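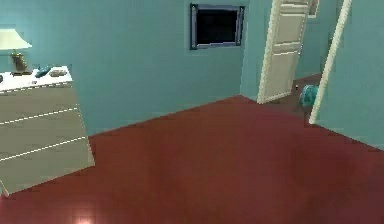 Could the camera mast be changed on site, one customer asked at the end of a service visit last September, and could the machine be back at work the same afternoon? The second half of that question took longer to answer than the first.

**Praslow shortens recommissioning of the Hulov home robot with a simulated flat**

KIRHAM. Praslow has changed the way it sets up the Hulov after a repair. From this month, any Hulov that has had its mast, base or wrist opened will have its new settings run through a simulated flat before it is allowed to move on its own. The procedure applies to all machines under a service contract, and there is no extra charge.

The Hulov is a wheeled robot with a single arm, used in sheltered housing and rehabilitation units. Its service interval is 2000 running hours. At each service the drive belts are checked, the wrist bearing is greased and the camera mast is taken off for cleaning. Putting the mast back alters the height and tilt of the cameras very slightly, and the machine's settings have to be corrected to match.

Until now that was done with a printed target board and a slow drive round the customer's rooms, with an engineer walking behind. If a setting was wrong, it usually showed up at a doorway.

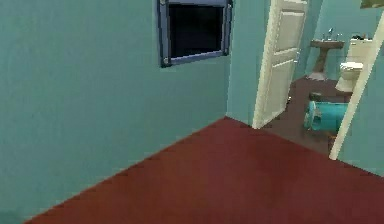
**Hrynyshyn**

Under the new procedure the engineer still uses the target board, but only to measure the mast. The measured values are then loaded into the simulation, and the software copy of the Hulov makes 100 runs through the flat with them. The main room has teal walls and a dark red floor, with an open door through to a bathroom. We kept the shine on the floor in the main room, as reflections are a common cause of false readings in the lower camera.

Each run is scored on where the machine believes it is and where it has really been placed. If the two differ by more than the limit on any run, the engineer gets the values back with the affected camera marked. The usual remedy is to loosen the four mast bolts, reseat the collar and measure again. The bolts should be tightened in diagonal pairs, and the cable clip goes on last.

The arm is dealt with separately. After a wrist repair, the simulated machine works at a table with a cloth over it and at a bare wooden desk. The cloth matters to us. It hangs in folds, and a badly set wrist camera can place the edge of a table where the fold is.
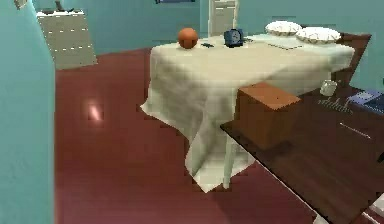

Small items are kept on both surfaces, among them a clock, a ball, dishes and a glass jar. The jar is the item we watch most closely when the depth settings have been changed, and it has its own line in the report.

During the trial period, 119 repaired machines went through the procedure. The wrist limit has been tightened as a result, and the service manual now asks for the mast collar to be wiped dry before fitting.

Engineers need service software with the simulation pack installed. The pack is supplied on the normal service laptop and works without a network connection. The report is stored with the machine's records and a printed copy is left with the customer.

Spare mast collars and cable clips are held at Kirham. Customers whose Hulov is within 200 hours of its next service can book through their usual contact at Praslow.

**Ends**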